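Colored baskets find a new home at Vurnimton

November 26, 2024

If you have ever gone looking for a glue stick at the Vurnimton center and come away with a handful of clothespins instead, we have some good news for you! The craft supplies are moving into plastic baskets, one color for each kind of thing, and the sorting has begun on the big wooden table.

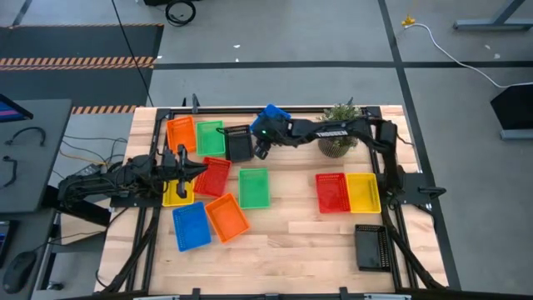

Vurnimton Community Center | Supplies and Storage Team

The colors are red, orange, yellow, green, blue and black, and the plan is pleasantly simple. Yarn goes in red, paper in yellow, paint and brushes in green, and so on down the list that will hang by the door (large print, we promise). The old cupboards date from 1957, and over the years they have swallowed 1308 separate items, going by the list the Flunard sewing circle put together this fall, including a good many buttons that must have come off somebody's winter coat.

We picked baskets with openings in the sides so you can peek in before you pull one down from the shelf. They're light enough for the younger children to carry, too, and that matters a great deal to the Lei Room after-school group, who do most of the carrying.
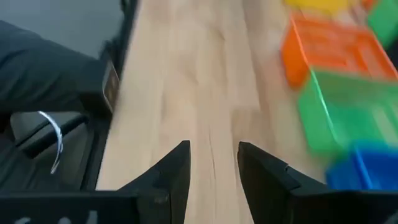 The money came out of last spring's bake sale, which brought in $664, and there is enough left over for shelf labels and a new step stool. If you have tape, ribbon or felt at home that you never got around to using, please do drop it off at the Vimari Street entrance before we open the new shelves in January. Scissors are welcome as well, as long as they still cut.
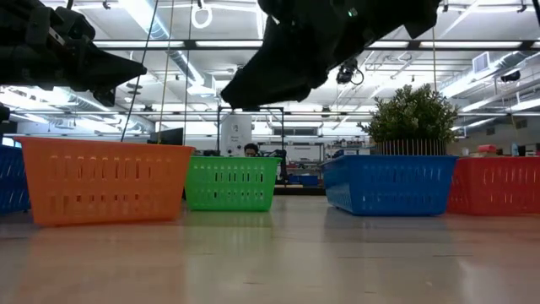 Blue, orange, green and red baskets on the tabletop at Vurnimton.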